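Kindville workshop's desktop arm is up and moving

9/23/22

The little robot arm that has been taking shape at the Drudness shared workshop in Kindville is now bolted down, wired up and taking orders, and the members who built it could hardly be happier.

The project goes by the name Ullow. It started in January, when Edgars Toom brought in a bag of hobby servos and a question for the regulars at the electronics bench: how much of a working arm could they make with the printers they already had? Quite a lot, as it happens! All of the gray plastic links came off the workshop's own machines, and the gripper went through 7 versions before everyone agreed to stop fiddling with it. (Toom says he would still like to try one more.)

"The first gripper looked great and couldn't hold a pencil," he said. "The second one held the pencil and then wouldn't give it back. I have a whole drawer of them now, and I'm fond of every one."

The build cost the group 179 dollars in parts, paid for out of the tip jar and a sale of old monitors. Filament came from the leftovers shelf, and the aluminum posts on either side of the work area were salvaged from a display stand.

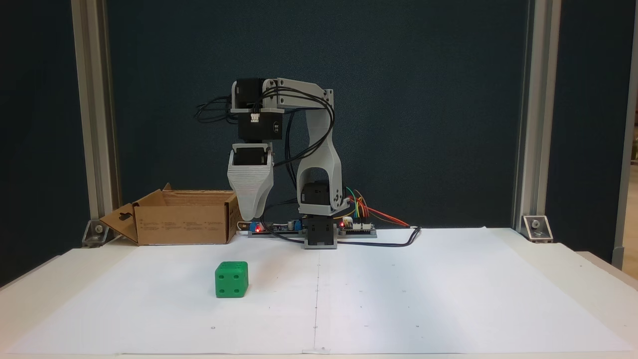 Getting the arm to move smoothly took longer than getting it to move at all. Early on, the shoulder servo jumped so hard at power-up that the whole thing rattled, and a good part of the summer went into writing code that eases each joint into position. Toom and the others have also been running the arm through one plain chore over and over, picking up a small object and dropping it in a box. Their log passed 3000 attempts last week — dull reading, he admits, but it showed them that most of the misses came from the wrist drifting as the servos warmed up.

A fix for that is in the works, along with a tidier way to run the cables, which at present loop down the back of the arm and get in the way more than anyone would like.

Members who want to build their own can pick up the print files and a parts list from the shelf computer, in the folder marked Org. One warning from the people who have done it: the longest link takes a good part of a day to print, so book the machine ahead. A build night for beginners is being planned too, with sessions of 90 minutes and room for complete newcomers. No soldering experience is needed, and there will be spare grippers to take home — Toom has a drawer to empty.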